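4. Sorting and bagging the paper clips

The Flimholm desk set comes with 200 colored paper clips, and this is the fun part of setting it up! Clear a table before you start, ideally one with a smooth top so the clips slide easily.

1. Tip the clips out into one low pile.

2. Spread the pile with your fingertips until you can tell the colors apart. Tangled clips come free if you slide them sideways (don't pull, they bend).

3. Choose two colors for your first bag. Cool shades together look great in the drawer tray. 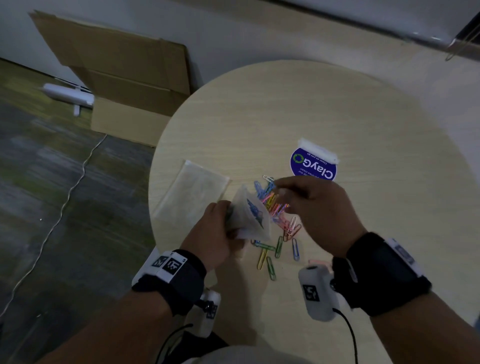
4. Fill each bag to 35 clips at most, or it won't lie flat in the Studden tray. Keep your spare bags flat on the table beside you and hold the one you're filling up off the surface, with its mouth tilted toward the heap. Blue and green share a bag nicely, and you can still tell them apart through the cloudy plastic, so there's no need for a label.

5. Go back for the strays. White and pale pink ones are easy to miss on light wood, so run your palm across the whole table.

6. Press the air out, fold the top over and stand the bags in the tray, folded edge up.

Note: Leftover clips go in the round Moulin dish, which holds 68 with room to spare.

Caution: Small parts. Keep clips and empty bags away from children under three.

Replacement bags: order part 622.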